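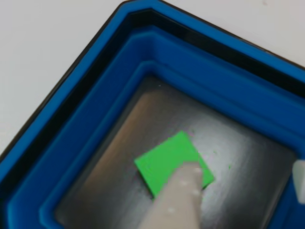
To: lumton-market-vendors
Date: 2/20/24
Subject: Re: Stall power and setup times, Saturday market

> Is the power limit per stall or per pedestal? The permit packet says
> 12 amps in one place and "shared" in another. We run one display
> cooler and a card reader. Also, does the 8-foot fire lane still apply
> on the Colico Street side now that the parking has been moved?

Per stall. Each pedestal feeds two stalls on separate breakers, and each breaker is set for a 12 amp load. "Shared" refers to the pedestal housing only. The packet wording dates from November and will be corrected when the village clerk reissues it.

One cooler and a card reader should be fine. Check the nameplate on the cooler, and count the startup draw if it is an older unit. Extension cords have to be outdoor rated, 55 feet maximum, and covered wherever they cross the walkway.

The fire lane still applies. The village board moved the parking but left the lane in the permit conditions. Canopy legs and weights go behind the painted line on both sides of the street.

Two other items from the packet:

Stalls on the Limideck platform may not use stakes or screws. Weights only, on rubber pads.

The Değirmenci bakery truck keeps the corner space and needs to be in place before the other vendors unload. Please don't stop in front of it.

The signed form goes to Box 181 at the village office. Scans are accepted if both pages are included.

Market desk, Lumton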